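Two days at Camisholm: notes from the mobile graphics open house

I finally made it to Camisholm this year, and I'm writing this on the train home before I forget half of it. If you haven't come across it, Camisholm is an old canning works that three small software shops share, and every year they open the doors to anybody who builds things for phones and wants to see how other people do it. No keynote, hardly any slides. You walk between desks, you ask questions, people show you their project folders. I loved it!

I went mainly for Kunanier. They make a rendering library that sits inside an ordinary Android or iOS app, so you can have a live 3D view in one part of the screen and your normal buttons and lists everywhere else. I've been fighting with this sort of thing at work since May, mostly on the iOS side, and I had a notebook page full of complaints to bring along.

Ekua Ametepe runs the engine team there and she let a handful of us crowd behind her chair while she profiled a furniture preview app on an old tablet. The first thing she did was open the trace and scroll straight past the rendering part. The stutter everyone blames on the 3D, she told us, was in the handoff: the native layout would measure itself again each time the 3D view reported a new size, and the 3D view would report a new size each time the layout measured itself. Round and round. In her build they now send the size once when the view is attached and again on rotation, and that's it. I wrote "CHECK THIS" in very large letters, and I'm nearly certain we have the same loop in our app.

After that she went through startup. Kunanier used to load the whole engine the moment the app launched, which made the first screen slow for people who never opened a 3D page at all. Now a small stub gets loaded first and the rest comes in when you're one tap away from needing it. She showed both builds next to each other and the newer one felt like a different product. Memory is still a sore point (she was very open about that) and going back and forth between pages quickly can leave two copies of the same textures sitting around. They have a fix on a branch. It crashes on her own phone, so it stays on the branch for now.

Lunch was soup and a lot of bread at long tables in the old loading bay, and I got talking to people from all over the place: a couple of students building a museum guide, a man who does elevator control panels, and someone porting a chess game she first wrote in college. I could have stayed there all afternoon.

Flisora was the one I knew least about, and it ended up being my favorite stop. They do automated testing for apps with 3D content in them. Anyone who has tried this knows the trouble: your usual test tools can find a button by its name, but a 3D view is one big rectangle to them, with nothing inside it to find. Flisora's answer is to have the scene publish a plain list of its objects, with names and screen positions, over a local socket. The test script reads the list and taps where it needs to tap.

Danai Deligiannis gave the demo and took requests from the room, which was brave. Somebody asked her to rename an object halfway through a run and the test failed with a message I could read and understand! It said which name it had looked for, and which names it had found. I've lost whole days to error messages that told me less than that.

They also compare rendered screens against saved ones, and there was a long, happy argument about how strict to be. Two phones with different graphics chips will never give you the same pixels, particularly along thin edges. Flisora's tool lets you set a tolerance per scene and shrinks both renders before comparing, so small differences in smoothing mostly wash out. Their nightly job covers 100 scenes, and Danai said most of the failures in the morning are real ones these days. That got a murmur from the crowd.
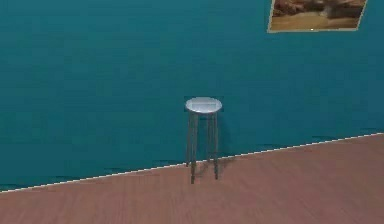 Soledad Maldonado wasn't convinced, and said so: "Shrinking before you compare hides exactly the bugs my users write in about. A one-pixel gap along the side of a view, a shadow that flickers, text in a 3D label that goes soft. I'd take the noisy report and sort through it myself." Danai answered that you can turn the shrinking off for any scene you care about, and then the two of them went off to a whiteboard and I didn't see either one again until coffee.

The second day was shorter and more hands-on. Huerta is the smallest of the three shops, and they had set up a workshop on moving data between native code and an embedded scene. Yesenia Becerra led it. We each got a starter project with a native slider and a 3D lamp, and the job was to make one control the other without dropping frames. My first try sent a text message across for every tiny movement of the slider and the poor lamp lagged way behind my finger. She had me keep only the latest value and let the scene pick it up once per frame. Five lines of code, and it was smooth.

Then we did it backwards, with the scene telling the native side what was going on, and that's where the threads bite you. The callback arrives on the render thread, you touch a label from there, and down goes the app. I managed to crash mine in two separate ways before the break. Yesenia Tlapale, sitting next to me, found a third, so we were quite proud of our table.

A few practical bits if you're thinking of going next time. Bring your own cable and a device you don't mind wiping, as the starter projects needed a newer system version than mine had. The wifi is fine upstairs and hopeless in the loading bay. Download the workshop files the night before. The Huerta room fills up fast, so go there first and get your coffee later.

I still want to try the object list idea in our own app, even a crude version that only prints names to the log. And I owe Ekua an email about that layout loop, once I've had a look at our traces and found out how bad it is.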